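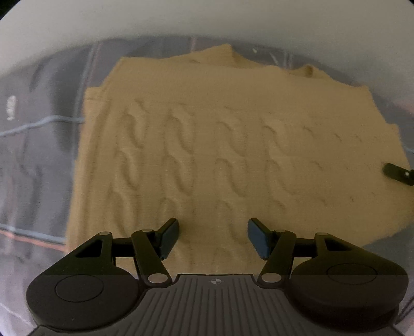 Knitted Clothes: How Cables Are Made and Why We Fold Them
A Deton Learning Page for Young Readers

What is a cable-knit sweater?

A sweater is a warm top made from yarn. Yarn is a long, soft thread. When yarn is pulled through itself in loops, over and over, it becomes knitted fabric.

Some sweaters have raised patterns that look like rope or braided hair. These patterns are called cables. The knitter makes a cable by swapping the order of some stitches, so that one small group crosses in front of another. When the crossing is repeated up the sweater, the cable seems to twist, and each twist can look a little like the letter S.

People have been knitting for hundreds of years. In the Durkar collection, a hand-knitted fishing sweater has 69 rows of cable crossings from hem to shoulder.

Why does knitting stretch?

Each loop in the fabric can change shape. If you pull gently on a sleeve, the loops grow longer and thinner. When you let go, most of them spring back.

Loops can also become tired. A heavy sweater left on a hanger for many weeks may grow longer, and the hanger may leave bumps in the shoulders. For this reason, thick knitted clothes are usually folded and placed on a shelf or in a drawer.

How to fold a sweater

You will need a clean, flat place. A table or a made bed is suitable.

1. Lay the sweater flat with the front facing down. Smooth it with your hands – do not tug.

2. Fold one side towards the middle, and lay the sleeve straight down the back.

3. Do the same with the other side. You should now have a long, narrow shape.

4. Bring the hem up towards the collar. A thick sweater makes a soft, rounded bundle at the fold, and the cables run along its length.

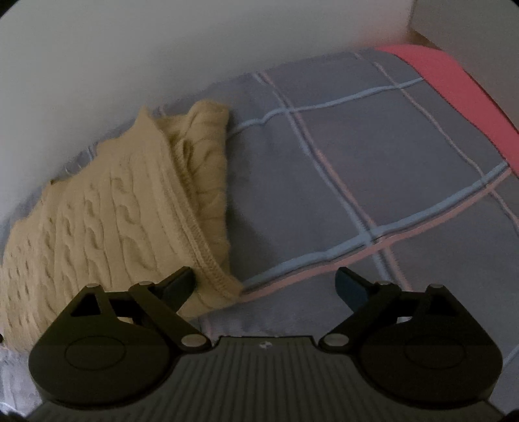
Words to know

Hem: the finished edge at the bottom of a piece of clothing.

Cuff: the band at the end of a sleeve.

Ribbing: knitting with narrow raised lines. It is very stretchy, so it is often used for hems and cuffs.

Plaid: a pattern of stripes that cross each other to make checks. Plaid is often seen on blankets and bedding.

Something to try at home

Ask an adult for two pieces of clothing, one knitted and one woven, such as a sweater and a cotton shirt. Look closely at each through a magnifying glass. Can you find the loops in the knitted one? Gently stretch both and draw what you notice in your Egan science notebook.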